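Ponder – a reader for old computer magazines

Project report, group Iston
Tímea Pap, Hakim Ginting, Dénes Lengyel
Supervisor: Győző Győri
Handed in Thursday, December 26, 2019

1. What we wanted to do

Old home computer magazines are all over the web as scans. Big files, crooked pages, no search. If you want the type-in listing for one game you scroll and scroll. Our idea was a small reader program that opens a scanned issue, finds the listings and lets you copy them into an emulator without typing it all by hand. We called it Ponder because the first version was so slow.

Topic was picked in June. Tímea had the magazines (her uncle's, two boxes), Hakim did the text recognition part, Dénes the reader window and the emulator link.

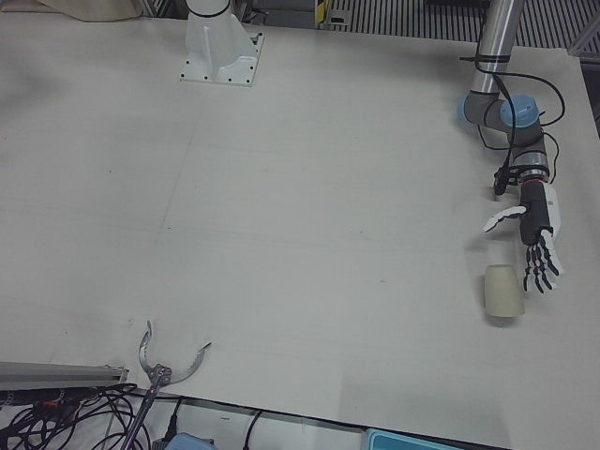

Fig. 1. Work table in the lab.

2. Material

We used 121 pages in total, all with at least one BASIC listing on them. Mostly from Halász, a hobby newsletter run off on a copier and stapled, plus one proper magazine with color covers. The newsletter is harder. Dot matrix print, ribbon nearly dead in some issues, and the zero and the letter O are the same shape. Staple marks also got read as colons, which in BASIC is a real problem.

Pages were scanned flat at the library. Grayscale, no sharpening. We tried color first, no gain, files three times bigger.

3. How it works

Short version:
Page is straightened.
Columns are split by looking for white gaps.
Each block is guessed as listing or normal text. Line numbers at the left edge are the best clue by far.
Listing blocks go to a second recognizer that only knows BASIC keywords, digits and signs.
Result goes to a check step – line numbers must go up, brackets must close, quotes must pair.

The check step was Hakims idea and it saved us. Before it we had listings that looked fine and crashed on line 40. Now the reader paints a doubtful line yellow and you fix it next to the scan.

Graphic characters are not solved. Some magazines print them as little boxes, some as codes in curly brackets. Codes work. Boxes we skip and leave a question mark.
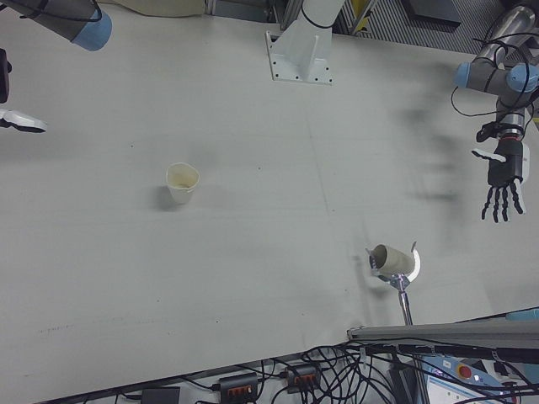 4. Testing

All 121 pages were run through the final version. On 108 of them the listing block was found in the right place. The rest were mostly pages where the listing ran around an advert, or two listings shared one column.

Then we picked 29 complete programs and tried to run them in the emulator after fixing only the yellow lines. 21 ran. Of the ones that didn't, most failed in DATA lines, where a wrong digit is still a legal digit and our check can't see it. A checksum would catch this but only the color magazine printed checksums, and the newsletter never did.

Best moment was Trindness, a maze game from the newsletter, four pages long. Ran after fixing two lines. The keys are awful and the score resets when you enter the third maze, but thats in the original listing too, we compared.

Ferenc Deák from the year above tested the reader window for an afternoon. His notes: zoom jumps to the top of the page (fixed), no undo in the edit box (fixed), yellow is hard to see on yellowed paper. We added a setting for blue. Not the default yet.
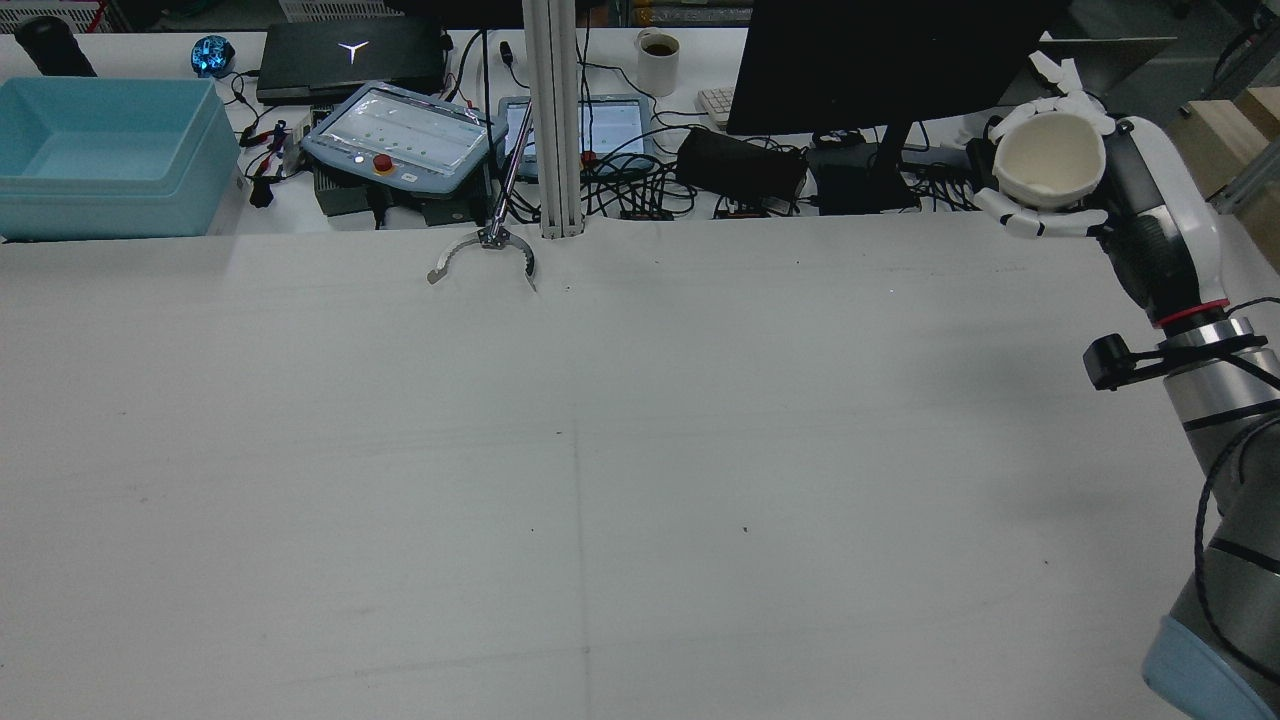

5. Problems and what is left

Speed. One page took over a minute in the first version, most of it in the straightening. We now straighten a small copy and use the same angle on the big one. Much better, still not instant on the lab machines.

We lost a week on the emulator link. Pasting text too fast drops characters, so Dénes put in a delay after each line. Ugly but works. Saving straight to a tape file would be cleaner and is first on the list.

Also open:
– machine code listings (hex blocks), not even started
– listings split over two issues
– Hungarian accents in PRINT strings come out as random signs
– a proper manual, right now there is only the readme

Rights: we did not put any scans in the hand-in, only the program and the page list. The newsletter's editor said yes by letter to us using it for the course, nothing more then that. If the reader goes public it will go without pages.

Work split is in the appendix, source code on the course server under Iston.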